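Burklow bench arm - suturing data card

Burklow is a two-arm suturing bench put together in a shared workshop. This card covers the stitching recordings only. The build notes, wiring and motor tests are in the main folder.

Built by Remo Palumbo and Sinan Kırmızıgül. Labels by Primo Bianchini.

Contents: 124 clips of interrupted sutures on practice tissue, 40 with full step labels. Black thread, curved needle. One still is kept for each labeled step.
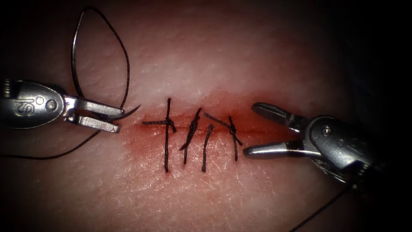 Page 6

Labels

needle_held - the needle is clamped in either pair of jaws
needle_free - neither pair of jaws has the needle
thread_slack - thread is attached and not under load

Label each arm on its own. Do not guess a grip from the frame before.

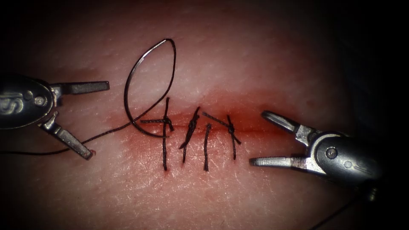
Grip detection is the part of Burklow that still needs work. The controller reads motor current and calls the needle held when the current passes a set level. Cable friction can push it over that level with nothing in the jaws. Both pairs are open here and the needle is standing on its own by the leftmost stitch, so the correct label is needle_free, whatever the current log says. The labels come from the video and the log is stored next to them without changes. Clip 202 has a gap in the log - use the video alone.

Known problems

Jaw angle drifts during long sessions. Zero both arms before each clip.
Stitch spacing is set by the operator and is not corrected. 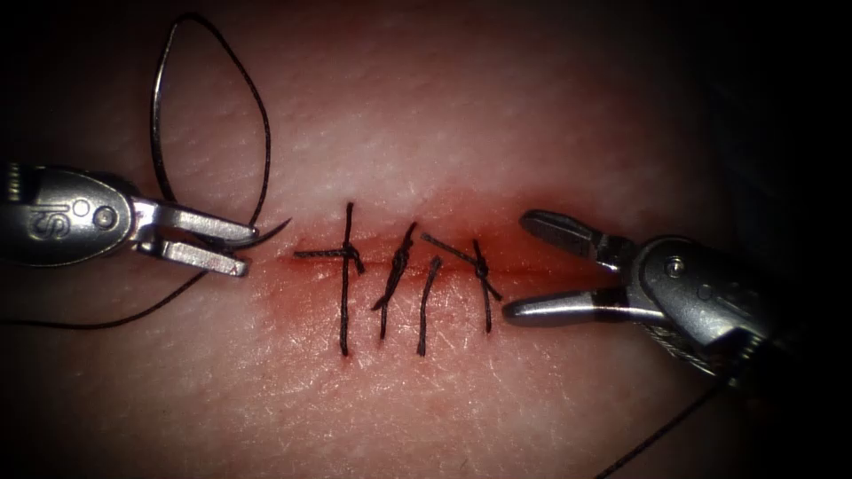
Digby Lockyer wrote in to ask for a separate label for a needle held too close to the tip, as his own arm drops it most often from that grip. It is planned for the December update. Until then, put it in the notes column.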